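Notebook, Diltach practice rooms
Fri 5 December

Morning. Continued with the herbal oil infusions for the massage room. The calendula batch was filtered twice through cloth and I weighed it after: 778 g. This is less than I expected, but the flowers were very dry this year and they keep much oil inside. I pressed them by hand one more time and got only a spoonful, so next time I will not spend the effort.

The smell is good, a little like hay. The color is more yellow than the last batch. I wrote the label with the Tirkden lot number, and put the bottles in the dark cupboard on the lower shelf, behind the arnica. Please do not move them to the window again, also not for a short time.

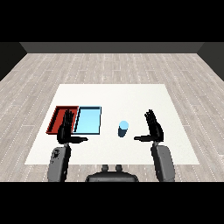
The second batch is the one with St. John's wort, and with this one I am not content. It should be red by now and it is only light brown. I see two possible reasons. The plant material from Cheema came already cut very small and maybe it was old, or the jar stood too far from the light in the first week. I cannot separate the two reasons now, because I changed both things at the same time. This was my mistake. I will start again in January with whole flowers, if we can get them frozen, and keep one jar in the sun and one in the cupboard.

Note on safety for whoever mixes: this oil can make the skin sensitive to sun. Also, we always ask the client about medicines before any herb is used, even on the skin. The intake form has a line for this but many people leave it empty. Then you must ask with your voice.

Afternoon. Tried the warming of the oil before the session. Put 200 ml in the small steel jug, in the water bath at the lowest setting. After 5 minutes it was pleasant on the inside of my wrist, after ten it was too warm for my taste. The Trirkano heater has no real numbers on the dial, only dots, so I made a pencil line at the place I used. If the pencil line is gone, begin at the first dot and test on yourself.

I also tried lavender in the almond oil, in three strengths. The strongest gave me a headache after some time in the closed room - the door should stay open when we test such things. The middle one I like best. The weakest I could hardly smell, but I had the other two in my nose already, so my opinion on it is not worth much.
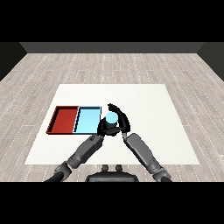 Ásdís Vigfúsdóttir thinks the weakest is the right one for the back room, as the air does not move there and the people lie for an hour with the face down. She also wrote in the margin that two of her regular clients do not want any scent, and that a plain oil must always be ready and clearly marked. I agree with both. I will prepare a plain bottle with a white label and leave it next to the towels.

Still open: ask Cheema for the harvest date, order more filter cloth, wash the press (the screw is sticky). Remaining almond oil is enough for next week, I think, but not for longer.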